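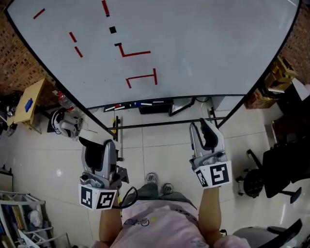 Removing old tape lines and marker from a shared whiteboard

Posted in: Rooms and Equipment
Asked by Eylül Yazıcı, 2024-02-24

I am responsible for the shared workroom on the ground floor of our building at Kovora. The room contains one large whiteboard with a black frame, mounted on a metal stand, and it is used by several groups for planning and layout work. Over time the surface has collected a number of short red and black lines. Certain of these lines were made with thin adhesive tape and others with marker, and from a normal reading distance it is difficult to tell which is which. The oldest were put up in July and no group claims them any longer.

I would like to return the board to a clean state before it is reassigned. The usual dry eraser has no effect on most of the lines. I attempted to lift one strip with a fingernail and it left a gummy edge that now attracts dust. Our supply cabinet has isopropyl alcohol, dish soap, a general-purpose spray cleaner and a packet of melamine sponges. Please advise which of these may be used safely and in what order. I would also welcome guidance on whether tape should be permitted on the board in future, as the groups find it convenient for straight lines.

Shaohua Cheng
Facilities Office

The two types of mark should be treated separately. Please begin with the tape.

Warm each strip with a hair dryer on its low setting for 20 seconds, holding the dryer a hand's width from the surface. Lift one end with a plastic card and pull the strip back slowly over itself, keeping it close to the board. Pulling straight outward tends to leave the adhesive behind. Metal scrapers and razor blades must not be used on a coated board under any circumstances.

Adhesive residue may be removed with isopropyl alcohol on a soft cloth. Apply the alcohol to the cloth and not to the board, so that it does not run down behind the marker tray or into the joint of the frame. Hold the cloth against the residue for a short time and then wipe in one direction. Repeat with a clean part of the cloth until the surface no longer feels tacky.

Dry-erase marker that has been left for several months will normally come off with the same alcohol. If a line remains, draw over it with a fresh dry-erase marker, wait a few seconds and wipe both away. This method also works on many permanent markers.

When all marks are gone, wash the entire board with water and a small drop of dish soap, rinse with a damp cloth and dry it fully. Alcohol and cleaner film left on the surface will cause new ink to bead or smear. The melamine sponges should stay in the cabinet. They are mildly abrasive and will dull the coating, after which the board will stain more readily than before.

If the stand is on wheels, lock them before you begin. On a hard tile floor, a board of this size will move when pressure is applied to one side – a second person holding the frame is advisable.

Frans Boersma

We use Dorus spray for everything and have had no difficulty. It takes off marker, tape glue and coffee. Our board is glass, however, so I cannot say what it would do to yours.

Brayan Cuadros
Room Coordination, Huvness

I agree with the procedure given by Shaohua Cheng and would add the following with regard to your last point.

Tape is permitted on our boards subject to 3 conditions. It must be the narrow vinyl type sold for whiteboard grids, it must be removed within a month, and the group using it must write its name and a removal date in the upper corner. Paper masking tape is not permitted, as it dries out and tears into small pieces when lifted. Before these rules were adopted, one of our boards had to be resurfaced.

We also ask that only dry-erase markers be kept in the tray. Permanent markers are stored elsewhere in the room, in a closed box. Most of the permanent ink we have had to remove was the result of someone picking up the nearest pen.

Eylül Yazıcı

Thank you for the replies. The hair dryer and plastic card were effective on the first strip I tried, and the alcohol removed the gummy edge beside it. I will continue with the remaining lines once the groups have confirmed in writing that none of them are needed.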